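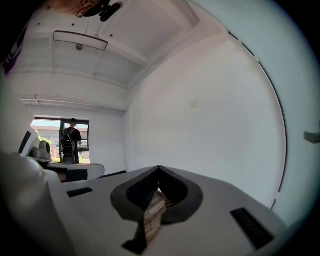 Jukel: small room, walls and ceiling

README for the room folder

Contents

What this folder covers
Files
The room
Ceiling
Light
Walls
Field definitions
How the notes were made
Known gaps
Using the record
Changes
Contact

What this folder covers

Jukel is a set of room records for the Lubis building. Each room has its own folder, and each folder has a README, a surface table, and a list of work that has been done or is waiting to be done. The one you are reading goes with the small white room at the end of the upper hall. It covers the walls, the ceiling, and whatever is fixed to them. Floors are in a separate folder because a different person looks after them. Furniture is not recorded anywhere in Jukel.

The record was started in June, when the upper hall was being repainted and it became clear that the old paint notes did not say which rooms they were for.

Files

surfaces.csv
One row per surface. A wall is one surface. Each recessed panel of the ceiling is one surface, and so is the beam.

fixtures.csv
One row per thing attached to a wall or the ceiling. Lamps, hooks, moldings, cover plates, and fittings all go here.

work.csv
Painting, patching, cleaning, and repairs, with the name of the person who did the work and the product used.

marks.txt
Free text. Smudges, chips, hairline cracks, old screw holes. Write one mark per line and say where it is in ordinary words.

paint_labels.txt
Copied from the tins by hand. If a tin was thrown out before the label was copied, the entry says "label missing" and gives the name people used for the color.

The room

It is a small room with white walls and a white ceiling. The white is meant to be the same on both, and it was bought as the same paint, but the ceiling got a flat finish and the walls got a washable one. In work.csv these are entered as Geltex flat and Geltex wipe. Please keep using those two names. Earlier entries say "Geltex white," which could be either, and those have been left as they were.

Directions in the tables are given as seen from the door, facing in. "Left wall" means the wall on your left as you enter. If you stood somewhere else when you took your notes, convert them before you add a row.

Ceiling

The ceiling is divided into recessed panels by a white beam. The beam and the panels are separate surfaces in the table and are painted at different times. The beam gets touched up more often because ladders get leaned on it.

When patching, let the filler dry overnight before sanding. Sand by hand with 80 grit only if the patch stands proud of the surface, then finish with something finer. Work.csv has one entry where 50 grit was used on the edge of a panel. The scratches showed through two coats and had to be filled again. The row is marked "redo" and the second attempt is on the line after it.

Do not roll across the beam and the panel in one pass. Cut in the inside corner with a brush first.

Light

A long rectangular light is mounted on the ceiling. It has a rounded white frame and a pale diffuser. Its row in fixtures.csv is L-7, and the supplier is entered as Disora, which is the name on our purchase slip.

There is also a small round gray fitting just by the light. It is listed as "gray fitting, unidentified." Sugeng thinks it is a sensor. Herman thinks it is a cap over a screw. It should be masked off and left alone until someone has had it down, and it should not be painted over.

To clean the diffuser, switch the light off at the wall, wait 10 minutes, and wipe it with a damp cloth. No spray. Spray gets in behind the frame and leaves a line when it dries.

Walls

The large wall is plain and smooth. Nothing is to be hung on it. There are faint smudges on it, and they have an entry in marks.txt under "large wall, general." Smudges on the wipe finish should be washed before anyone decides to paint. Use lukewarm water with a drop of dish soap, start at the bottom, and rinse. If a smudge is still there the next day, add a line saying so and leave the paint decision to Herman.

A thin horizontal molding runs along one wall below the ceiling. It is a separate row in fixtures.csv and is painted with the wall, in the wipe finish. A small piece of hardware hangs from it. It is entered as "wire or hook" because the first person to list it was not sure and did not want to pull on it. If you get up there with a ladder, please look and correct the row.

Field definitions

room: always "small white room" in this folder.

surface: left wall, right wall, far wall, door wall, beam, or panel. Panels also take a position in words, such as "panel nearest door."

finish: flat or wipe. Leave blank if unknown. Do not guess from how shiny it looks under the lamp.

condition: good, marked, or needs work. "Marked" means it can be seen but does not need paint. "Needs work" means there should also be an open row in work.csv.

last_painted: month and year. Exact days are not kept.

by: full name the first time in a file, first name after that.

note: anything else. Keep commas out of this field or the table breaks when it is opened in the older spreadsheet program on the office computer.

How the notes were made

Herman Wuisan wrote the first surface table by walking the room with a clipboard. Sugeng Sitompul typed it up and added the fixtures. They checked each other's rows in daylight and then again with the ceiling light on. Where the two checks disagreed, the daylight one was kept, except for marks on the ceiling, which are hard to see without the lamp.

Nothing in the tables was measured with an instrument. Color was not matched against a chart. Words like "smooth" and "faint" are one person's opinion, agreed to by the other.

Known gaps

The paint from before June is not recorded. There is at least one older coat under the current one, visible inside a screw hole near the door, and it looks cream.

The wiring behind the light has not been looked at for this record.

The back edge of the beam, where it meets the far wall, could not be reached with the short ladder. Its condition is blank.

The gray fitting and the wire or hook, as described earlier.

Using the record

Good for finding out which paint goes where, what has already been patched, and what was noted but left alone. It will not tell you how much paint to buy. For that, use the room sizes in the main Jukel folder, and check them with a tape before ordering.

Add new rows at the bottom. Please do not sort the tables and save them. Some notes refer to "the row above."

Changes

October 20, 2018: light and gray fitting split into two rows. Large wall smudges added to marks.txt. Finish names changed to flat and wipe in new entries.

June: first version.

Contact

Questions about paint and patching go to Herman. Questions about the tables go to Sugeng. Leave a note in the Lubis office tray if neither one is in.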